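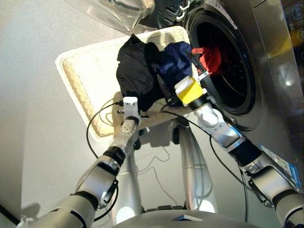 Darks day! I have been looking forward to this post for weeks, which tells you what sort of year it has been.

If you were reading in March you may remember that I was in a right state over my black clothes. Everything I owned that used to be black had gone the colour of a school blackboard, and my navy things had gone the colour of the black things, and I was getting dressed in the mornings by holding socks up to the window. I grumbled about it on here and you lot were magnificent. There were so many comments that I printed them out and stuck them inside the cupboard door with masking tape, and I've been working my way through them ever since.

So this is the long-promised report. It's rather long. Put the kettle on.

The biggest change is the dullest one, so I'll get it over with. I used to have two piles, light and not light, and the not-light pile was an absolute free-for-all. Jeans, tea towels, the bath mat, my nice black cardigan, all going round together for hours. Griet Nijs left a comment saying (very kindly) that she wouldn't put a cardigan in with a bath mat any more than she'd put it in with a bag of gravel, and I laughed, and then I went and looked at the elbows of the cardigan and stopped laughing. It was all little bobbles. So now the rough heavy things have their own wash, and the darks are only clothes.

That made the darks loads smaller, and I worried I'd be doing laundry from dawn till dusk, but I'm doing one more wash a week than I used to. One! And the clothes come out less tangled, which saves me the bit where I stand there trying to pull a shirt sleeve out of a trouser leg.

Next up, inside out. I knew about this. My mother told me, the labels tell me, and I still never did it, on the grounds that it's boring and you have to do it with every single thing. What has made the difference is doing it when I take the clothes off instead of when I'm loading. Jumper comes off over the head, it's inside out already, leave it alone! I had been carefully turning my clothes the right way round before dropping them in the basket for my entire adult life. Trousers are the same if you're lazy about getting out of them. Shirts need a bit of thought at the cuffs.

Zulmira Pacheco wrote to say that she does buttons the opposite way to most people: zips done up, buttons left undone. I tried it both ways for a month and I'm with her. Zips have teeth and will chew on whatever is next to them, so shut they go. But a buttoned-up shirt in the wash pulls at its own buttonholes the whole way round, and I had two shirts where the holes had gone loose and stringy. Since I started undoing everything I haven't had a new one go. The old ones I mended with a few stitches at each end, in thread that nearly matches.

Now, temperature. I'm a convert to the cool wash and will be a bore about it at parties if anyone ever asks me to one again. My old habit was a warm wash for everything, out of a sort of moral feeling. I now use the short cool programme for darks that have only been worn and aren't properly dirty. On mine it takes 51 minutes, and I know that because I've started setting the kitchen timer so that I go and get them out straight away. (More on that in a minute.) Anything I've gardened in still gets the warmer one. I did try going cool with the gardening trousers and they came out as muddy as they went in, only tidier.

Soap! I have Opinions. There's a little shop in Breditz called Sinduretti that sells liquid soap from big drums with taps, and you take your own bottle. I'd walked past it for years thinking it was a paint shop. I got 500 ml of their one for dark clothes, unscented, and I was expecting to run out in a fortnight, the way I used to pour it. Well, the lady there, Yaowalak Suksawat, asked me how much I used per wash, and when I showed her with my hands she actually winced. She told me to halve it, and then to halve it again and see if I could tell the difference. I couldn't! All those faint chalky streaks I used to get down the front of black T-shirts, which I'd blamed on the machine, the water and at one low point the cat, were soap. I was simply drowning the stuff. If you get streaks, try that before you try anything else on this page. It's free, for one thing. 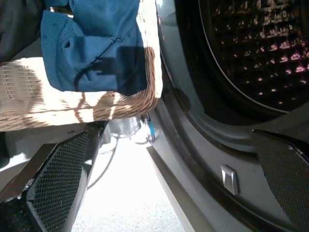
Loading is where I've become a real fusspot, and I've come round to enjoying it. The old method was to stand over the drum and shove until the door shut. These days I bring the basket right up to the opening, tip it so the rim is against the machine and feed things in from the top, one after the other, with a quick feel of the pockets as they go by. It's the pockets that sold me on it. In the shoving days I'd wash a paper hankie every other week and spend the evening picking bits off everything, and black shows it worse than any other colour on earth. I also get a proper look at each thing in decent light, and on a sunny day it's lovely, with those twiggy shadows falling all over the weave and the blue on top of the pile looking like denim where the sun gets it and navy where it doesn't. That is exactly how I got my colours muddled all winter, by the way! I was sorting in the evening under a yellow bulb, and every dark blue I own looked black. Sort in daylight if you can. Even ten minutes by a window at breakfast is better than an hour at night.

Which brings me to red. I can hear some of you drawing breath. I do put red in with the darks, yes, once I trust it. A new red thing gets washed by itself in the sink the first couple of times, with an old white flannel for company, and when the flannel comes out white it's allowed to join in. Same for new jeans. My one failure here was a burgundy scarf that Clementina Salgado gave me, which passed the flannel test on a cool wash and then let go the moment it met warm water. No harm done to the blacks, obviously, but there was one grey vest in there and it isn't grey now. So test at the temperature you mean to use. I've added that to the cupboard door in red pen.

How full? I've gone down to about two thirds, and I check by putting my hand in flat on top of the clothes. If there's room for the hand and a bit of wriggle, it's fine. Heino Priedītis told me off in the comments for once saying I'd got a whole week in there in one go, and he was quite right. Things need to fall about. When I packed it tight they went round in one lump and came out with creases you could have shaved with.

Getting them out. This is the kitchen timer business, and I think it might be the part that has cheered me up most. I used to leave a finished wash sitting there until I remembered it, sometimes till the next morning, and then either wash it all over again or pretend it didn't smell. Washing everything twice is not a great way to keep it black! Now the timer goes, I drop whatever I'm doing, and the darks go straight out on the airer. I give each thing one good snap first, holding it by the hem, and I dry them inside out too, away from direct sun. I love a line of washing in full sun as much as anyone, but the black linen trousers I left out for a whole hot afternoon last summer have a paler stripe across the knees to this day, exactly where they folded over the line.

While I'm at it, I wipe round the rubber seal with an old cloth, right down in the fold. I won't tell you what came out the first time I did it. There was a hairgrip in there that I last wore at a wedding. I leave the door ajar afterwards as well, and the musty whiff I'd got so used to has gone.

Things I tried that I wouldn't bother with again: vinegar in the softener drawer (no difference that I could see, and the kitchen smelt like a chip shop), salt in the drum (same, minus the chip shop), and strong coffee in the last rinse, which somebody swore by and which gave me a faintly brown bra. I'm still game for dyeing. I've got a packet of black dye in the drawer and a pair of Veria jeans that have nothing left to lose, so that's probably the next big one. If you've dyed jeans at home and they didn't come out patchy, please tell me everything you did, in order, with timings.

And the cardigan? I went over it with a bobble comb for two whole evenings and it looks almost respectable. The elbows are thin and I'm going to have to darn them before the autumn. I've found some wool that's a good match in daylight, and yes, I took it outside the shop to check.

Somebody asked last time about woollens by hand, and I haven't forgotten. I've got one jumper soaking as I type, so I'd better go and see to it.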